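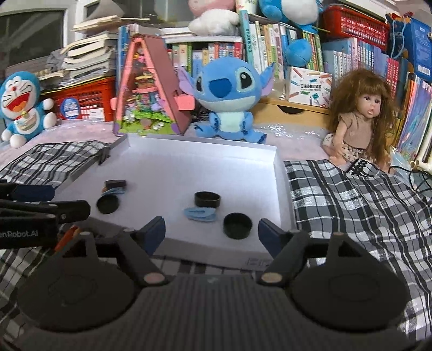
Speaker notes: Small parts in a shared bedroom

Search this site
Enter keywords
Go

Session 2, storage and sorting track. September 25, 2026. Slot is 16 minutes including questions.

Slide 1. Title

Leave the slide up while people sit down. State the scope: small loose parts, meaning anything that fits under a bottle cap, sorted on a bed in a room that is also used for toys and sleep. Kitchens and garages are in the Morais talk, and I will not cover them.

Point to the box lid. It is a shallow white cardboard lid used as a tray. The black caps and the blue felt pieces are on it. One felt piece is partly under a cap and another lies flat. Most of this talk concerns those three items: lid, cap, felt.

Slide 2. The surface

A bed is a poor work surface. The mattress gives under load, so a round part moves toward the nearest low point. Sheets crease, and a crease will hide a felt piece of the same color.

A rigid tray fixes most of this. Requirements:

- Flat base, no center ridge.
- Rim on all sides, high enough to stop a cap on its side.
- Base color different from the parts. White works for black and blue.
- Light enough to lift with one hand when someone needs the bed.

A box lid meets all four at no cost. Lids from shoe boxes and shirt boxes are suitable. Avoid lids with a window cut in them. In the Fevham trial we started with plastic serving trays and dropped them in March, when the glossy base made the caps slide at every knock.

Mention clips. A small clip on the rim will hold a label or a list. Place it on the side away from the person sorting.

Slide 3. Caps as containers

Definition for this talk: a cap is a cylinder closed at one end. Open end up, it is a cup. Open end down, it is a cover. Both uses are valid, but they should not be mixed within one tray unless the rule is written down.

Cup: contents visible from above, lost if the cup tips.
Cover: contents hidden, stable, easily forgotten.

Our rule at Usadley was cups for parts in current use and covers for parts finished with. A felt piece that shows at the edge of a cover counts as not put away. Push it under or take it out.

Cap height matters less than people expect. A taller cap tips sooner on a soft bed. Place it in the middle of the tray and put the lower ones nearer the rim.

Slide 4. Felt

Felt sheds fiber and picks up hair. Keep it off plush toys and blankets. Cut pieces should lie flat; a folded piece takes a set within a few weeks and then will not stack. Sort by color first, then by shape. Light blue and mid blue should be compared in daylight before they are put in the same cup.

(If short of time, skip to slide 6.)

Slide 5. What is next to the tray

Ask the room to look at the first slide again. Plaid cloth on both sides of the tray, pale pink sheet underneath. Behind it, a Stitch plush, a pink house-shaped toy, a Doraemon plush and a long-haired doll against a wooden drawer unit. This is an ordinary load for a bedroom of this kind.

Points to make:

- Plush toys can stay on the bed. They need a gap between them and the rim, one hand wide.
- Patterned cloth is the main loss zone. A black part on black-and-white plaid is very hard to find. Fold the cloth back before sorting starts.
- Long doll hair catches felt. Move the doll, or turn it so the hair falls away from the tray.
- Cables go off the bed or along one edge, never across the corner where the tray is lifted.

Slide 6. Numbers

Fondik parts log, one household: 1,000 small parts entered, 155 recorded as missing at least once. Read the figures out slowly. The log does not separate parts lost on the bed from parts lost on the floor, so do not claim that it does. The largest group by type was felt. Caps were seldom lost and often put back in the wrong place.

Slide 7. Procedure

1. Clear the cloth back from the sorting area.
2. Set the lid down and press once at each corner to check for rocking.
3. Put out empty caps before any parts.
4. Sort felt by color, then shape.
5. Cover finished groups.
6. Lift the tray level, with both hands if any cups are open.
7. Run a palm over the sheet where the tray stood.

Step 7 is the one most often left out. Repeat it.

Slide 8. Questions

Likely questions:

Magnets? No use for felt or plastic.
Divided boxes? Fine for storage. Too slow for sorting, as the walls get in the way of the fingers.
How long does a lid last? Replace it when a corner splits.

Handout has the procedure on one side and the cap rule on the other. Spare copies are on the chair by the door.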